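Chrysanthi Alexiou
@chrysalexiou
12 February 2022

Thread on washing cutlery in a single-basin sink. I rent a flat in Trarkness with one bowl, no drainer groove and 147 cm of worktop in total, so the order of work matters more than it would in a larger kitchen. 1/

Most washing-up advice assumes two bowls: one to wash, one to rinse. With one bowl you either keep a basin inside it or you wash under a thin running stream. I have tried both for a year. The basin wins for plates. For forks it makes very little difference. 2/

Sequence I use now. Glasses first, on their own. Then bowls and plates. Cutlery goes flat on the bottom of the sink while the rest is being done, so anything dried between the tines has time to soften. Pans last. 3/

Objection from Archie Galbraith, who had the flat before me: cutlery should stand upright in a jug of hot water, handles out. He is right that it soaks better. The jug then needs washing and takes up the corner where the bowls drain. I stopped after a fortnight. 4/

Knives are the exception. Sharp ones never go in the pile. They stay on the worktop, blade to the wall, and get washed singly. I learned this in June and have a small scar on the left thumb. 5/

Current state of the sink, before the forks are dealt with. 6/

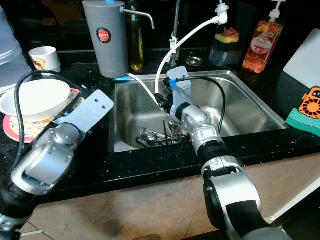
Forks, spoons and assorted handles at the bottom of the basin, filter at the back left, peach soap on the right.

On the filter. It has its own spout and a thin white tube that drops into the left of the sink. I keep the pile clear of the tube. Greasy forks leaning on anything to do with drinking water is a bad arrangement, and the tube is awkward to wipe. 7/

The white hose off the tap is the most useful thing in the kitchen. It puts water into the corners of the basin, which a fixed spout does not reach. Rinse from the back corners towards the waste. The other way round you push rice under the cutlery. 8/

Drain cover: off while washing, on when I leave the kitchen. It lives beside the sponge holder at the back. A reply last week asked why I don't leave it in place. Mine slows the water enough that the basin starts to fill during a long rinse. 9/

Sponges. The yellow and red one is for dishes and sits in the holder. The green one is for surfaces and stays over on the right. I don't swap them. Dish sponge is replaced every 10 days, surface sponge when it looks bad. 10/

Soap. Peach, from a pump bottle. One press on the sponge does the whole pile of cutlery. The smell is stronger than I would choose, but it rinses off metal cleanly and I have more than half a bottle to get through. I previously used Buckley concentrate from a refill shop and had no complaint apart from the cap. 11/

Method for the pile itself: pick up four or five pieces by the handles, sponge the working ends together, turn, sponge the handles, put down on the opposite side of the basin. Forks get a second pass between the tines with the corner of the sponge. Rinse the whole lot at once. 12/

Drying. Speckled black granite shows every drop of hard water, so nothing wet is left on it overnight. Cutlery goes on a folded tea towel, is rubbed dry by hand and put away. The cutting board is stood on its edge at the right, where both faces get air. 13/

The basin is brushed steel. Wipe along the grain with the surface sponge, then a dry cloth. I bought a tin of Vinddale steel paste for it and went back to plain soap within the month. The paste left a film that caught fluff. 14/

Still unresolved: the oil bottle. It stands just to the right of the filter, gets splashed from the hose, and is then slippery when I cook. The shelf above the hob is too warm for oil. A Plornden wall rack would fit, but the landlord does not allow drilling into the tiles. Suggestions welcome, adhesive hooks already tried. 15/

Correction to 3/: wooden spoons are not part of the cutlery pile. They are washed with the bowls and stood up straight away. 16/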